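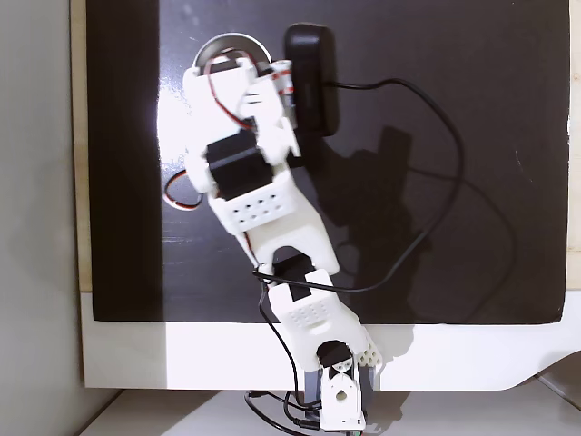

My workbench arm on its black board, cables and all.

I promised a page on looking after a small printed arm, and it's turned into a page about the afternoon mine dropped its elbow on me. No harm done apart from a bruised thumb and a lot of bad language, but I've changed how I do things and a few of you have asked what I changed.

What happened was dull, really. I'd left it holding a pose while I answered the door to Noemí Medrano from Fodmont (she was returning my good pliers, finally), and we got chatting. When I came back the arm was still up, so I reached under it to pick something off the board, and down it came. The elbow servo had got so warm it had shut itself off. I thought it had died, but after it had cooled for a bit it worked as well as ever.

So, the tips, in the order I thought of them.

Don't leave it holding itself up. A servo that's standing still with a load is still working hard. Fold the arm down to rest before you walk off, even if it's only the postman.

Put a hand under the forearm before you cut the power. Mine has no brakes, and I'd guess yours hasn't either. The first time you switch off with it stretched out you'll see what I mean!

Feel the servo cases every so often, with the power off and the arm resting. Warm is fine. If you want to snatch your finger away, stop for the day.

Go over the cables. I found one on mine that had been rubbing at the elbow, and I'd have sworn I'd checked it in August. Leave enough slack for the joint to bend right round, but not so much that a loop can get caught in it. I use the soft Kotian ties now - the hard ones bit into the insulation. And check the plugs are pushed home, as a loose one will give you twitches that look exactly like a dying servo. I bought two new servos before I worked that out. 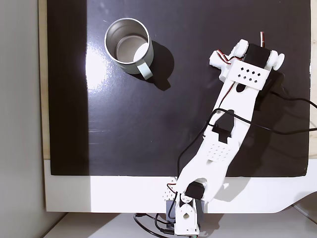
Steel mug on the board, arm off to the right.

Try things out with something that can't break. A steel mug is ideal, and so is a wooden spoon. Azucena Cervantes used her glass measuring jug and was finding bits of it in her slippers for 2 weeks.

Keep the speed low after any repair. I run mine at a quarter for the first four goes, with one hand near the switch and the other well out of reach of the gripper.

Watch the shine on a glossy board if your arm uses a camera. Mine kept going for a patch of glare from the window until I pulled the blind down. A wipe with a dry cloth helps with dust but does nothing for glare, whatever it says on the Juro tin.

Screws next. The ones into printed plastic work loose, so nip them up gently and stop as soon as they bite. I've stripped one hole already and had to pack it with a sliver of matchstick, which is still holding.

Last updated 25th May, with the bit about plugs added.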